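Setting Up a Home Counter for Cloth Handling: House Rules for Arm Operators

Floklow practice notes, Waltotbridge group
Last revised 2020-01-21

If you have been asked to run an arm in somebody's kitchen or laundry room, welcome! Most of us learned on a nice gray bench with the lights bolted in place, and a real home takes a little getting used to. These rules grew out of our first season of house visits, and I have tried to put them in the order you will need them.

Before you switch anything on

Walk the room with the person who lives there and agree on which surface you will use. Ask about anything on it that they would like moved, and let them move it themselves. Polished stone deserves a second look under the lights you will be working with, as a busy veined pattern and a bit of shine can both confuse a depth reading. Wipe it dry, then look again from the height of the wrist.

Next, mark out your stop zone. We keep people 80 centimeters back from the farthest point the arm can reach, and pets go in another room with the door shut. The stop button belongs to one person for the whole session. If that person needs a glass of water, the arm gets parked first.

Setting the limits

Start with the speed cap at 30 percent, even if you ran faster yesterday in another house. Set the lowest fingertip height by hand: bring the fingers down slowly over a bare patch of counter, stop short of touching, and save that as your floor. Do the same toward the wall – backsplashes are rarely as straight as they look, and a counter may meet the wall at a slant to your base.

Working around a basket

Plastic baskets with holes in the sides are handy, but a fingertip can catch in the grid. Come in from over the rim and never through the side. Open the fingers wide while you are still clear of the basket, pause, and check both tips before going down into the cloth. Take one fold at a time. If a second piece comes up tangled with the first, lower the whole lot and try again from another spot; please don't shake it loose.

Cloth lying flat on the counter counts as an obstacle until you mean to pick it up. Add it to your list of objects before the first run, even if it is over in a corner – we forgot this once at the Arancibia house and spent a long while sorting out the mess.

When you finish

Park the arm, cut the power, and only then reach in. Write up any stop, however small, in the Drirkton log before you leave the house, and ask the resident to look over the counter with you. 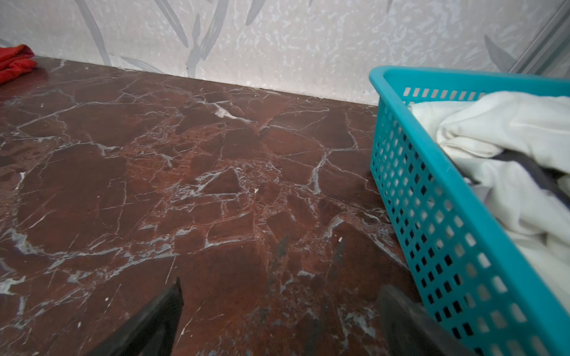
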